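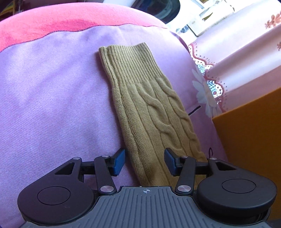

What is a cable-knit sock?

A cable-knit sock is a knitted sock in which columns of stitches are crossed over one another at regular intervals, so that a raised, rope-like twist runs along the leg and sometimes the upper foot.

May 2, 2019
By Sarita Rathore

A cable-knit sock is a form of hosiery distinguished by one or more cables, usually worked on the leg. The fabric is thicker and less elastic than plain knitting of the same yarn, and the sock is generally worn in boots, in loose shoes or indoors. Cabled socks are made by hand, on domestic knitting machines and on industrial circular machines. The term covers socks of any length, from ankle to knee, and of any fiber.

Structure

The sock has the same parts as other turned-heel socks: cuff, leg, heel, gusset (where present), foot and toe. The cable is an addition to the leg and does not alter the order of construction.

The cuff is most often a rib, in which knit and purl stitches alternate across the round. Ribs of one knit and one purl stitch (1x1) and two knit and two purl stitches (2x2) are the usual choices. A 1x1 rib gives a finer vertical line and a slightly thinner edge. A 2x2 rib is deeper and contracts more. On commercial socks an elastic thread is commonly laid into the cuff.

The leg carries the cable panel. A simple panel consists of four or six stitches, crossed in the middle every few rounds. The columns beside the panel are worked either in purl, which makes the cable stand out strongly, or in plain knit, which gives a softer relief and a smoother outer surface. Olive, gray, cream and navy yarns are common for the type, as dark or heavily patterned yarns tend to hide the crossing.

The heel is normally left uncabled. A raised stitch under the heel or along the back of the shoe wears quickly and can mark the skin. For the same reason the sole is plain. Where the cable continues onto the foot, it is confined to the instep and ends before the toe decreases.

Formation of the cable

In hand knitting, half of the stitches in the panel are slipped to a short third needle, called a cable needle, and held in front of or behind the work. The remaining stitches of the panel are knitted, and then the held stitches are knitted. Holding the stitches in front produces a cable leaning to the left. Holding them behind produces a cable leaning to the right. A pair of socks may use the same lean on both legs or may mirror them.

The number of rounds between crossings controls the appearance of the twist. A four-stitch cable crossed every fourth round is tight and cord-like. Crossed every eighth round, it opens into a long shallow wave. A six-stitch cable is usually crossed every sixth or eighth round. Shorter intervals strain the yarn and can leave small holes at the sides of the panel.

On a domestic machine the stitches are moved by hand with two transfer tools. On an industrial machine the crossing is made by needle transfer, which slows the cycle. Many inexpensive socks therefore use an imitation cable, formed from tuck stitches or from a shaped arrangement of knit and purl. An imitation cable has no crossed stitches and flattens when the fabric is stretched. A true cable keeps its overlap.

Gauge and yarn quantity

Cables draw the fabric inward. A leg with a single narrow panel loses little width, but a leg cabled all the way around may need up to a fifth more stitches than a plain leg of the same circumference. Patterns compensate by increasing in the last round of the cuff and decreasing again above the heel.

The Keltley pattern sheet, a widely copied hand-knitting pattern for an adult mid-calf sock, calls for 400 yards of fingering-weight yarn for the pair and sets the crossing interval at 6 rounds. Its leg measures 13 inches from the cast-on edge to the start of the heel flap in the long version, and the cable ends at the first row of the flap. The short version omits the last repeats and otherwise follows the same chart.

Nyokabi Biwott, in her notes on the pattern, recommends counting repeats instead of measuring with a tape. A cabled fabric stretches unevenly under a tape, and two legs measured separately can differ by a full repeat.

Fibers

Wool and wool blends are the traditional materials. Wool recovers well after stretching, which offsets part of the elasticity lost to the cable. Nylon is added for abrasion resistance, typically as a minor part of the blend. Cotton cabled socks are sold for indoor wear; the fabric is heavier than wool for its thickness and the cable relaxes after repeated washing. Acrylic is common in low-priced goods. It holds its color and tolerates machine washing but is prone to pilling on the raised portion of the twist.

Bast fibers and silk are little used alone. Both show the stitch clearly but have low recovery, and the cuff loosens early.

Commercial production

Factory-made cabled socks are usually knitted on double-cylinder machines, which can produce true rib and purl stitches. The number of needles on the cylinder fixes the number of stitches around the leg. Coarse machines with few needles are used for boot socks and fine machines for dress socks, where the cable is reduced to a narrow line.

The Trarkitach mill, which makes the type for its own label and for the distributor Stadetti, runs batches of 720 pairs per colorway. According to its production manager, Oduor Muli, a cabled style occupies a machine for nearly twice as long as a plain style of equal length, most of the difference falling in the leg. Toes are closed by linking, and the socks are then boarded, that is, drawn over flat forms and steamed. Boarding pressure is kept low for cabled styles. Heavy pressing flattens the relief and leaves a shine on darker shades.

Inspection concentrates on three faults. A missed crossing appears as a straight section within the twist. A reversed crossing leans the wrong way for one repeat. A dropped stitch at the edge of the panel may not be visible until the sock is stretched, and the leg is accordingly examined over a form as well as flat.

Washing and drying

Socks are turned inside out before washing to reduce pilling on the cable. Wool is washed in cool water with little agitation. Wringing distorts the panel, and water is better removed by rolling the sock in a towel and pressing along its length.

Drying is done flat, away from direct heat. The cable side is placed upward and the leg is smoothed from cuff to toe. Hanging by the toe is acceptable for light cotton socks. A wet wool sock hung by the cuff lengthens and the rib loses tension. Tumble drying is suited only to acrylic and treated wool.

Folding and storage

Cabled socks are bulkier than plain socks and are stored in one of three ways.

Flat pairing. One sock is laid on the other with heels aligned. The pair is stacked without folding, or folded once across the leg. The method needs the most drawer area and puts the least strain on the cuff.

Thirds. The pair is laid flat, the foot is folded over the leg, and the remaining part of the leg is folded to meet it. The packet stands upright in a shallow drawer. The fold should fall between crossings where possible, as a crease made over a crossing is slow to recover.

Balling. The pair is rolled from the toe and one cuff is turned over the roll. The method is quick and keeps the pair together, but the outer cuff remains stretched for the whole time in storage. Caroline Wanyama's household handbook advises against it for wool socks kept from spring until October, and the same advice appears on the Jaidee care card in shortened form.

Matching is done by cable direction as well as by color and length. In mirrored pairs the two socks lean in opposite directions, so a left-leaning sock is paired with a right-leaning one. In unmirrored pairs both lean the same way. Single socks are kept flat with the cable uppermost, so the direction can be read without unfolding.

Repair

Holes in the plain areas are darned or reworked in duplicate stitch. Damage within the panel is harder to conceal. Alper Altıntaş describes a method in which the damaged section is unraveled to the nearest complete crossing, the live stitches are placed on needles, and the missing rounds are grafted in with matching yarn. For small breaks a row of duplicate stitch following the upper strand of the twist is sufficient. The lower strand is left undisturbed, being covered by the upper one for most of its length.

Worn heels and toes can be cut away and reknitted without affecting the cable, provided that the new yarn is of the same thickness as the old.

Related types

The Aran-style boot sock combines cables with moss stitch or bobbles and is usually knitted in heavier yarn. The kilt hose cable is placed on a turned-down cuff as well as on the leg, and the cuff is knitted inside out so that the right side shows when folded. The twisted-stitch sock resembles a fine cable but moves only one stitch at a time. Cable-knit slipper socks share the leg pattern and have a separate sole sewn to the foot.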